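Rekby guidelines

The Rekby guidelines are a voluntary code of practice for testing and reporting on two-armed robots that handle cloth. They cover the folding of shirts, towels and similar soft goods. The text is short, with 18 clauses in its current form, and it has no legal force. It is sometimes called a standard, though no recognised standards body has adopted it, and it doesn't replace the safety rules that apply to machinery in a workplace.

Background

Claims about folding robots have long been hard to compare. A maker may show one good fold from a long day of bad ones, or use a shirt the machine has handled many times before. The first draft was put together at Rekby after two suppliers, Fluter and Trollov, gave success rates for folding T-shirts that had been worked out in different ways. Fluter counted any shirt that ended up smaller than it began. Trollov left out every run in which a person had touched the cloth.
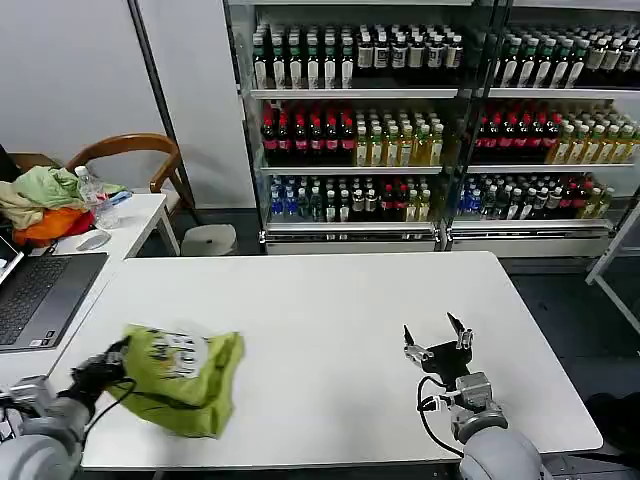 Two-armed robot holding a yellow-green bag above a white table.

Scope

The guidelines apply to fixed robots working at a table with a person present or nearby. They leave out industrial laundry lines, where the cloth is fed in by other machines, and robots that move from room to room. Critics say this makes the scope so narrow that a good result tells a buyer very little about use in a hotel or a care home.

Main provisions

A test consists of 10 runs with the same type of garment. Each run must be reported, including those that were stopped. The starting state of the cloth has to be stated as flat, part folded or crumpled, and results from different starting states may not be added together. 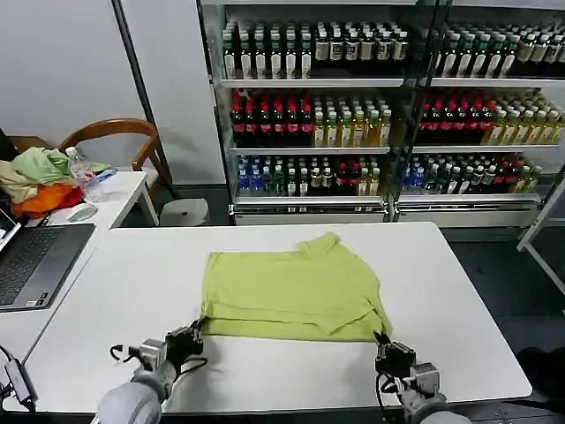 A run counts as a success only if the robot finishes without help. Smoothing a sleeve by hand between steps is treated as help, as is moving the table. The code says nothing on how neat the result must be beyond asking for "a fold fit for its purpose", a phrase that has drawn more complaints than any other. The tester decides what the purpose is, and the tester is often the maker.

There is also a clause on the work area. It asks that the table be kept clear of anything the test doesn't need and that loose cables be kept away from moving joints. Nothing is said about how far away, or who should check.

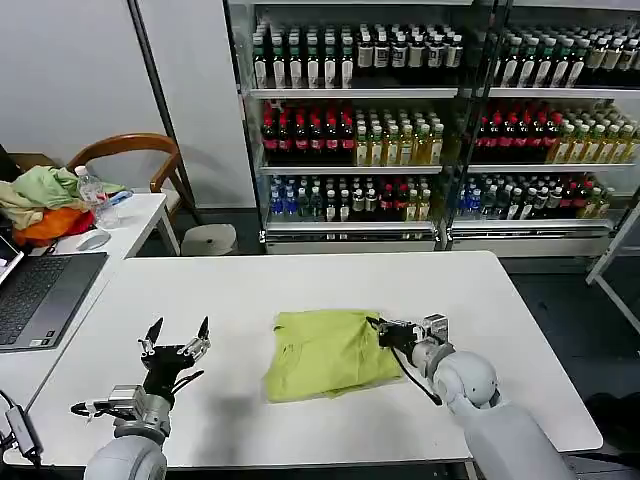 Later changes allowed the two hands to be of different types, provided both are named in the report. An earlier wording had assumed a matching pair. Son, a small testing firm, argued that the change weakened the code, as results from unlike hands can't easily be set side by side. The change was kept.

Criticism
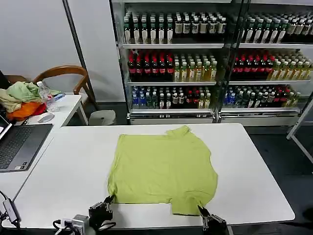

Most doubts about the guidelines concern what they leave unmeasured. Time per garment is optional, and so is any record of damage to the cloth. Colour and background are hardly dealt with either. A lime-green T-shirt on a white table stands out clearly, and a camera system that finds its corners may do far worse with a white shirt on the same surface. A report can meet every clause without mentioning this. Son repeated one supplier's test with pale cloth and recorded 2 successes where the published figure was nearly 10, but it did not release its full notes, so its own result is open to the same objections.

Supporters reply that a weak code is better than none. There is little evidence either way. Few published reports follow the guidelines in full, and some cite them while leaving out the failed runs.

See also

Cloth handling
Machinery safety
Robot grippers
Test methods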